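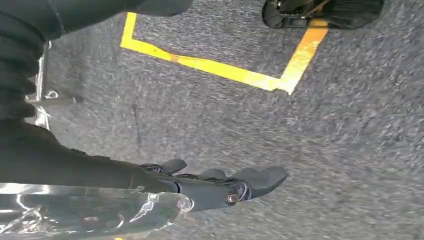 Why I stopped my trading rules and started again

by Pei-shan Poon
March

In the last months several readers wrote to me and asked if I still use automatic rules for my coins. The answer is yes, but only one rule, and it is a very boring one. I want to explain how I came to this point. I am not a financial adviser, I work in the office of a company that sells kitchen tiles, and everything below is only my own experience.

I began with Clallero, which my cousin recommended to me. It is a website where you connect your exchange account and then you build sentences: if the price falls by this much, buy for this much. I liked it immediately. I am a person who likes to write lists, and a rule looked to me like a list that does its own work. In the first two weeks I had made 12 rules. Some of them I copied from other users and some I invented in the evening when I was tired.

The trouble was that my rules did not know about each other. One rule bought when the price was going down, and another rule sold when the price was going down, to protect me. On a nervous night in January they both did exactly what I had written. In the morning I opened my account and saw a long page of small trades, buy and sell, buy and sell. The price was almost the same as when I went to bed. The fees were not small. I had started with 2,865 dollars, and over the whole winter I paid 484 dollars in fees and in what I think is called slippage, the difference between the price you expect and the price you get.

I was angry with Clallero for some days. Then I read my own rules again, slowly, and I had to admit that the program was obedient. I wrote to their support anyway. They replied politely that there is a test mode, where you can run your rules on old prices before you use money. I had seen this button many times. I thought it was for professionals.

So in February I moved everything to test mode and watched. I also tried Eynon for comparison, because it draws the results as a chart that is easier for my eyes. Eynon does not support the small exchange I use, so I could not stay there, but for learning it was good. Most of my rules lost money in the test, too. The ones I had copied from strangers were the worst. They looked wonderful in the period the stranger had chosen to show, and if I moved the start date by one month they looked very different.

My friend Pao-chu Ng has a different opinion and I should be fair to her. She runs nine rules and she is content. But she gives each rule its own small budget, and when the budget is used the rule must wait. She also keeps her API key without permission for withdrawals. I did not know this was possible! My first key had every permission switched on. If you do only one thing after reading this post, please look at your key and remove the withdrawal right.

My one rule now is this: on the first of each month, buy the same small amount, and do nothing else. I wrote it in five minutes. There is also an alert, which sends me a message if the price moves a lot, but it is not allowed to trade. Sometimes I get the message during lunch and I read it and continue eating.

I still miss the feeling of building the rules a little. Maybe in summer I will try the budget method of Pao-chu with one additional rule, first in test mode for a full month. I will write here how it goes, also if it goes badly.

18 shares · 7 comments

Recent posts
Keeping a paper notebook of every trade
Eynon charts for people with tired eyes
My first tax form with coins in it
Questions I asked Clallero support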